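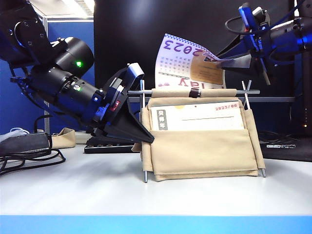
Musteo cell, setup and upkeep

Notes for the two-arm tabletop cell used for the calendar page task. Covers mounting, daily checks, and finger replacement. Controller software is covered in the Rerka repository.

Layout

Two arms, one on each side of a white table. The fabric calendar holder stands between them on its metal rod frame. Fingers are the black wedge type on both sides. The right arm bends the page at its corner; the left works close to the edge of the holder.

The holder is not bolted down. If it has been moved, run the position check before starting either arm.

Before first power-up

1. Tighten the mounting plate bolts on both arms. Go around twice.
2. Run the arm cables along the underside of the links and leave slack at the wrist.
3. Push each blue connector home by hand. Do not use pliers.
4. Keep power adapters and spare cable at the side of the table, outside the reach of both arms.
5. Set the left arm to address 10 and the right arm to address 65.

Daily check

Power on with both arms in the rest pose. Wait for the green light on the upper cylinder, then move each joint through its short test range. Listen for clicking at the wrist — a loose bracket screw is the usual cause.

Wipe the finger faces with a dry cloth. Dust on the flat side makes paper slip, and the log will show it as a missed lift (code 133).

Replacing a finger

1. Stop the program and cut power to that arm only.
2. Support the wrist. It will drop when power is off.
3. Remove the two screws at the finger base and slide the finger forward.
4. Fit the new one with the flat tip facing the page.
5. Run the zero routine, then one slow lift on a scrap page.

Known problems

Code 331 at startup: address clash, mostly after a joint swap. Disconnect the new joint and set its address alone.

Page tears at the binding: the lift height is too great. Lower it in the task file. Do not lower the speed to make up for it.

Wrist cable rubs on bracket: refit the clip. Clips from the February batch are too wide and should be thrown out.

Last revised 2nd June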